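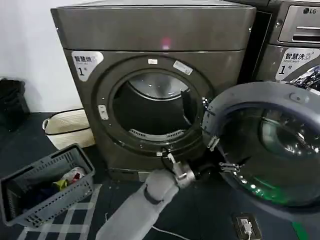

Chapter 5
A Morning at the Open Day

I used to think laundry was the dullest job in any house. Then one January morning my friend Telmo Ortuño dragged me to the open day at Pritham, and I spent most of it watching a robot deal with a dryer door! If you've only met robots on paper so far (we've spent 4 chapters on arms, joints and sensors, after all), this is where things get fun.

Beathag Moncrieff, who ran the demonstration, asked us to guess the hardest part. Somebody said folding. I said finding the socks. She shook her head and told us to keep an eye on the doors.

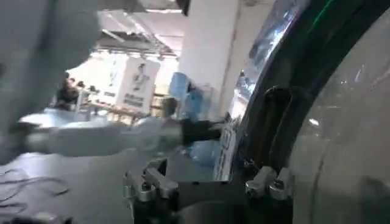
Figure 5.1 The gripper close up, with its two silver clamps facing each other.

Think about how you open a door like that. You pull, you step back, your wrist turns a little, and the door swings along its own curve whether you like it or not. A robot has to follow that same curve, and if it pulls in a straight line it ends up fighting the hinge. We'll call this the door problem, and it comes back in Section 5.4.
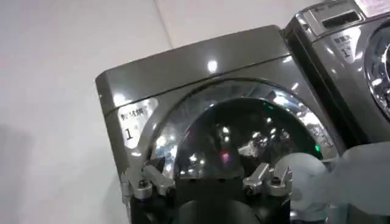

Figure 5.2 Fingers open in front of a round glass door.

Before you read on, go open a cupboard very slowly and watch your hand. Where does it start, and where does it finish? Sketch the path in your notebook, because we'll need it for the first activity.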